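Prilora verspricht Funkmodul ohne Treiberpflege – Belege bleiben dünn

Der Hersteller Prilora hat eine neue Erweiterungsplatine für Einplatinenrechner angekündigt. Das Modul mit dem Namen Soretti soll Sensordaten über SPI entgegennehmen, zwischenspeichern und per Funk weiterreichen, ohne dass auf dem Hauptrechner ein eigener Kerneltreiber gebaut werden muss. Der Verkauf beginnt laut Ankündigung im September. Wer schon einmal einer Platine mit halbfertigem Overlay hinterhergelaufen ist, wird das Datenblatt mit Vorsicht lesen.

Im Kern sitzt auf der Platine ein kleiner Controller, der sich gegenüber dem Rechner wie ein gewöhnliches SPI-Gerät verhält. Abgefragt wird er aus dem Userspace über spidev. Neu ist daran wenig. Neu wäre allenfalls der Pufferspeicher, der nach Angaben des Herstellers 849 Messwerte samt Zeitstempel hält, falls der Hauptrechner schläft oder neu startet. Wie groß ein einzelner Messwert dabei sein darf, steht nirgends. Bei zwei Byte Nutzdaten ist die Zahl etwas völlig anderes als bei 32, und genau diese Angabe fehlt in der Tabelle.

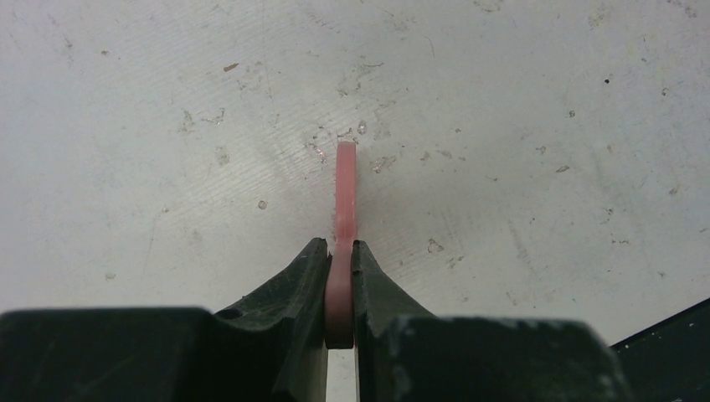 Auch beim Takt bleibt einiges offen. Prilora nennt eine maximale Übertragungsrate, sagt aber nicht, mit welcher Leitungslänge und auf welchem Board gemessen wurde. Auf Steckbrettern mit fliegender Verdrahtung sind solche Spitzenwerte erfahrungsgemäß wenig wert. Die Chip-Select-Leitungen sind fest auf CE0 gelegt, eine Lötbrücke für CE1 ist nicht vorgesehen. Wer dort bereits ein Display betreibt, muss also umverdrahten oder verzichten.

Die Firmware kommt vom Dienstleister Flullwood und liegt bislang nur als Binärdatei vor. Eine Veröffentlichung des Quelltextes sei »in Prüfung«, heißt es in der Mitteilung. Diese Formulierung kennt man. Beim Vorgänger Iwasaki stand sie ebenfalls in der Ankündigung, ein Repository gab es danach nie, und der letzte Fehlerbericht zum Aussetzen der Funkstrecke ist bis heute unbeantwortet.

Der Entwickler Tín Khúc hat ein Vorserienmuster erhalten und seine Messungen ins Netz gestellt. In seinem Dauerlauf verschickte das Modul 1.085 Datenpakete, 317 davon kamen beim Empfänger nicht an. Der Abstand betrug nur ein Stockwerk. »Ob das am Muster liegt oder am Protokoll, kann ich von außen nicht sehen, weil ich die Firmware nicht lesen darf«, schreibt Khúc dazu. Nach dem Umstecken auf ein separates Netzteil habe sich das Verhalten nicht gebessert.

Prilora verweist auf Nachfrage darauf, dass die Serie eine überarbeitete Antennenanpassung bekomme. Messwerte dazu will das Unternehmen erst zum Verkaufsstart vorlegen. Das ist spät für alle, die vorbestellen sollen, denn der Rabatt gilt nur bis dahin.

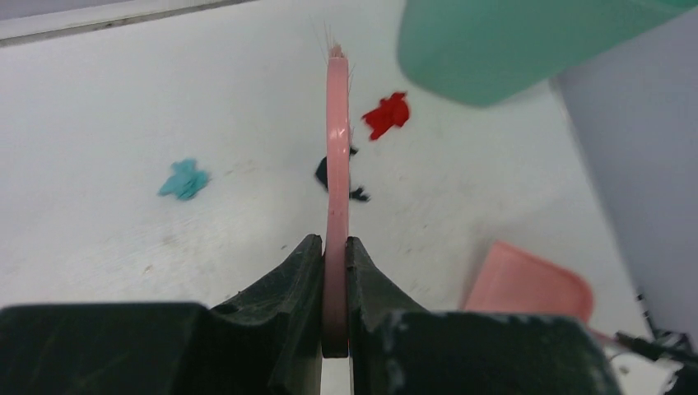 Zahnbürste mit rosafarbenem Griff, senkrecht eingespannt.

Bleibt die Frage nach dem Stromverbrauch. Das Datenblatt führt einen Ruhestrom auf, allerdings bei abgeschaltetem Puffer. Ausgerechnet der Puffer ist aber das Argument für den Kauf. Mit eingeschaltetem Speicher gibt es lediglich den Hinweis »geringfügig höher«, was bei Batteriebetrieb über mehrere Monate alles Mögliche bedeuten kann. Khúc hat diesen Fall nach eigener Aussage noch nicht gemessen, will es aber mit dem zweiten Muster nachholen, sofern er eines bekommt.

Für Bastler mit Netzteil und etwas Geduld mag das Modul trotzdem taugen. Die Stiftleiste ist durchgeführt, die Pegel liegen bei 3,3 Volt, und das mitgelieferte Python-Skript ist kurz genug, um es an einem Abend zu lesen. Es prüft allerdings keine Prüfsummen – fehlerhafte Pakete landen kommentarlos in der Logdatei. Ein Schaltplan soll nachgereicht werden, einen Termin nennt Prilora nicht. Vorbestellungen nimmt der Hersteller über seinen eigenen Shop an, ein Rückgaberecht für geöffnete Platinen ist in den Bedingungen derzeit nicht erwähnt.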